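Rarner Curved Conference Table, Light Beige

Product details

The Rarner is a long conference table with a curved top, made for meeting rooms where people need to see each other as well as the person at the front. Flinska supplies it in sections that bolt together underneath, so it can go up a stairwell or into a standard lift and be assembled in the room. The top is a light beige colour that suits most carpets and wall finishes and doesn't show dust the way a dark top does.

The table is sold as a complete curve or as single sections. A complete curve seats 8 on the outer side. The inner side can be left open for a presenter or used for extra chairs when the room is busy.

Top

Low-sheen finish, light beige. The surface is sealed on all faces, including the underside. It will take everyday use with mugs, drink bottles, laptops and parcels. Wipe up spills when they happen. Very hot items should go on a mat.

Depth of the top is 600 mm along the full length of the curve. This leaves room for a notebook or open laptop with a drink beside it. If your staff spread out plans or large drawings, look at the Penevis, which has a deeper top and the same base.

Base

Steel legs with levelling feet. Each foot adjusts separately, which helps in older buildings where the floor runs off to one side. Legs are set back from the outer edge so chairs can be pushed in fully.

Cables

Cable trays clip under the inner edge. Trays are included with the complete curve and sold separately with single sections. Power modules are not included. Cut-outs for power can be made at the factory but must be asked for when ordering, as we do not cut tops on site.

Assembly

Two people are needed. Allow 3 hours for a complete curve. Lay the sections out on the floor in order before bolting anything, and check the numbers stamped on the underside. Sections are not interchangeable, as the end pieces have a different radius from the middle pieces. Tighten the joining bolts by hand first, level the feet, then go back and tighten with the key supplied.

Flinska can arrange assembly in metropolitan areas for an extra charge. Regional customers should contact us for a quote before ordering.

Care

Clean with a soft damp cloth and a little dishwashing liquid. Dry with a second cloth. Do not use bleach, methylated spirits or scouring pads. Stickers can be removed with warm water and a plastic scraper. Dragging cartons across the top may leave fine scratches, and these are not covered by the warranty.

Matching items

Henriques credenza, same light beige, with sliding doors
Henriques mobile whiteboard
Penevis deep conference table
Extra cable tray
Spare levelling feet, pack of 2

Delivery

Made to order. Tables ship on a pallet and the driver delivers to the kerb or loading dock only. Please check each carton before signing and note any damage on the docket. If the building has a booking system for the goods lift, let us know the times when you place the order.

Colour

Colours on screen vary. A sample chip of the light beige can be posted at no charge. Other colours are available on orders of 3 or more complete curves.

Returns

Unassembled tables in original packaging may be returned for credit, less freight. Tables with factory cut-outs can't be returned unless faulty.

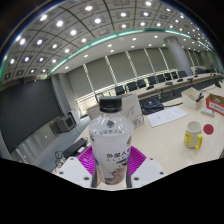
Light beige curved top in use, with drink bottle, mug and boxes.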